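5.2 Contact failures that the success metric does not see

Clelero reports task success as the share of episodes in which the target item ends in the goal region. We think this number flatters the policy. An episode can count as a success while the idle arm presses into a counter, a wall or the robot's own body, and nothing in the score will show it. We went back through the 176 episodes marked as successful on the Arnside layouts and replayed each one with the contact log turned on. In 8 of them the arm that was not doing the task went over its joint torque limit. The simulator clipped the torque and carried on. A real arm would have stopped, or broken something.

The authors of the Staroleo baseline argue that such contacts come from crowded layouts and would be rare in an ordinary room. We are not convinced. Figure 6 is a render from one of the Arnside layouts, with both arms raised, a marble countertop coming in at the right and a toy gas pump close behind the right gripper. The food items lie on the countertop, and neither gripper is near them. A planner that checks only the working arm has no reason to care about the pump or the wall. 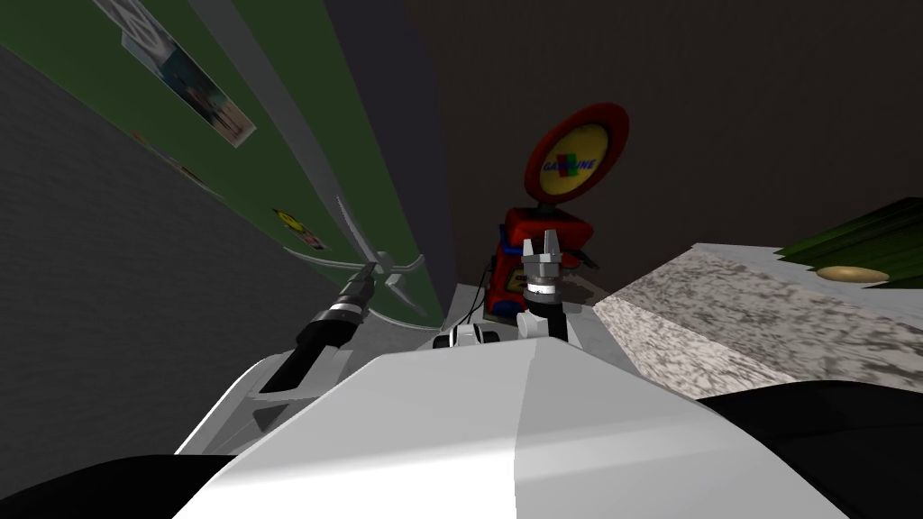 Figure 6. Simulated view over the robot's shoulder casing. The right gripper points straight up in front of the red pump; the left arm reaches toward the green wall.

5.3 Does a stop rule help?

The obvious fix is to end an episode as soon as either arm goes over its limit. We tried this with the rule proposed by Kushnir and got less from it than we had hoped. It caught all 8 of the bad episodes, but it also ended two clean ones, both during a normal grasp. Raising the limit saved the clean runs and let bad ones back in. Hussam Sabbagh reran the test with a different random seed and saw the same trade. Until contact is scored directly, we would treat any success rate reported for these layouts as an upper bound.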